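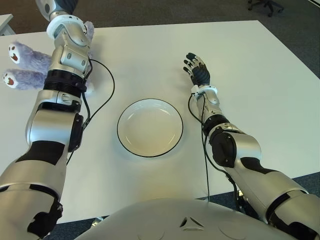 Corkero Releases Tube Phono Preamp Kit for Home Builders

8 September 2019

Corkero has put its first tube phono preamplifier kit on sale, after a delay that ran most of the summer. The kit is called the Gresska and is meant for people who have built at least one tube project before. It handles moving magnet cartridges only. A step-up transformer has to be added for moving coil.

The kit was first shown as a bare board in March, with the power supply on the same board as the audio circuit. Builders who tried that version reported hum on the left channel, and Corkero has since moved the supply to a board of its own. The two boards are joined by a 12-inch cable, so the supply can be placed well away from the turntable. Owners of the March board can buy the new supply separately and cut three traces on the old one. A drawing of the cuts is in the manual.
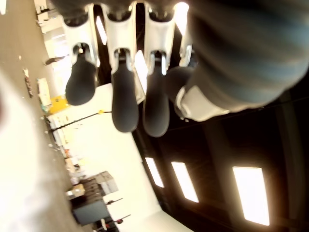

The Gresska uses passive RIAA equalization between two triode stages, followed by a cathode follower output. Resistors are metal film throughout and the coupling capacitors are polypropylene. The parts come in numbered bags that follow the order of the manual, starting with the lowest parts on the board. Tube sockets go in late, and the manual asks builders to seat all the pins before soldering any of them. Small metal pins and the thin gaps between them are hard to check without strong light, and a desk lamp set low to one side works better than a ceiling fixture. The manual lists 8 voltage test points, to be measured before the tubes are fitted and again after.

As with any tube project, the supply carries voltages that can kill. Corkero fits bleeder resistors across the main capacitors but tells builders to wait 90 seconds after switching off and then check with a meter before touching the board. The kit is not recommended as a first build. Readers who have not worked with high voltage are pointed to the company's solid-state headphone amp, which runs from a plug-in adapter.

The transformer is wound by Atinga, which also supplies the choke. It has primary taps for North American and European line voltages. Tubes are not included in the base kit. Corkero sells a tested set as an option, and the circuit accepts most current production types with the same pinout. Heater wiring is twisted pair and is left to the builder, with the route marked on the underside of the board.

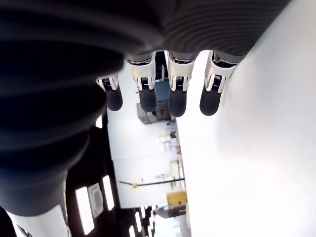

Four fingers with rounded dark gray tips.

No enclosure is supplied. The drilling template fits a standard aluminum chassis, and a steel cover is advised for the supply. Hindudov, which machines front panels for several kit makers, will offer a matching panel in black or clear finish later in the year. No price has been set for it.

Orders are being filled in the order received, with a limit of two kits per customer for the first batch. Corkero says the second batch depends on capacitor deliveries and has not given a date.

Recent items
Choosing a volume control for a tube line stage
Atinga adds output transformers for push-pull EL84
Grounding a turntable: where the wire goes
Reader build: single-ended headphone amp on a wood base
Hindudov changes its panel ordering form

This site uses cookies to remember your settings and count visits. By continuing to browse you accept their use. Accept | Read more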